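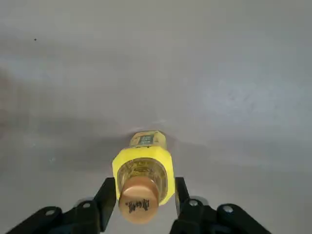
3 min read

1/ The Truronar council has approved the new Kemwood water tariff. The vote was in the evening session, after most outlets had filed. Thread on what changes on the bill, what doesn't, and what the papers leave open.

2/ The headline number is 13 percent. That applies to the fixed service charge only. It is the line on the bill called "availability," and it is charged whether you use any water or not. Several early reports applied it to the whole bill, which overstates the increase for every household.

3/ The usage rate per unit is unchanged in the first block. The second block starts at a lower threshold than before, so a larger share of summer use will be billed at the higher rate. If you don't irrigate and you don't have a pool, you probably stay in block one all year.

4/ Sewer charges are calculated from winter water use, as they are now. Nothing in the approved schedule touches the formula. The draft from November did propose a change here and it was removed before the vote.

5/ Start date: the tariff takes effect 30 days after the notice is published. The notice had not been published when I checked at 9 p.m. Until it is, any date you see quoted is a guess.

6/ Billing periods that straddle the start date are prorated by day. Kemwood does not read the meter on the changeover day. It takes the total for the period, divides by days, and splits it. A leak that happens entirely under the old rate will be partly billed at the new one. 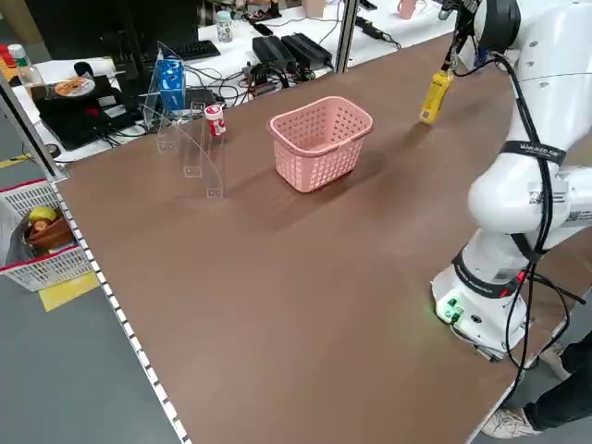
White arm, brown wooden tabletop, green light on the base.

7/ Estimated reads. The staff report lists 941 accounts now billed on estimates, 274 of them in Bavdale. The Bavdale share is high because the older meter boxes there are below grade and fill with silt. That is the utility's explanation, in the appendix.

8/ Why it matters: an estimate carried across the changeover gets trued up at the next actual read. The approved text doesn't say which rate the correction uses. A council member asked. The answer was that billing staff would "apply the existing rule." I read the existing rule and it covers refunds — it does not cover additional charges.

9/ If you are on an estimate, the bill has an E next to the current read. You can submit your own read with a photo of the dial through the account page. Do it before the notice period ends and keep the confirmation number.

10/ Lei pump station. The extra revenue is assigned to replacing two pumps and the control cabinet at Lei. The council added a clause requiring it to be held in a separate fund. It did not add a clause ending the increase when the work is paid for. An amendment to do that was moved and failed for lack of a second.

11/ Low-income credit: stays at the same dollar amount. Because the fixed charge goes up and the credit doesn't, the credit covers a smaller portion of the bill. The report says this on its second-to-last page. It wasn't in the slides.

12/ Renters on a shared meter: your landlord gets the Kemwood bill and passes it on under whatever your lease says. The tariff doesn't regulate that split. The council's housing office takes complaints about it, the utility does not.

13/ Appeals. There is a written objection window during the notice period. Objections go to the clerk, on paper or through the form, and need a service address. A general comment without an address is logged and isn't counted as an objection.

14/ Correction to post 3: the lower threshold applies to residential accounts only. Commercial accounts keep the old block boundaries and get the fixed charge increase. I had the two tables mixed up.

15/ I'll add the start date to this thread when the notice is up. Replies are open if you have a bill that doesn't match any of the above — cover your account number first.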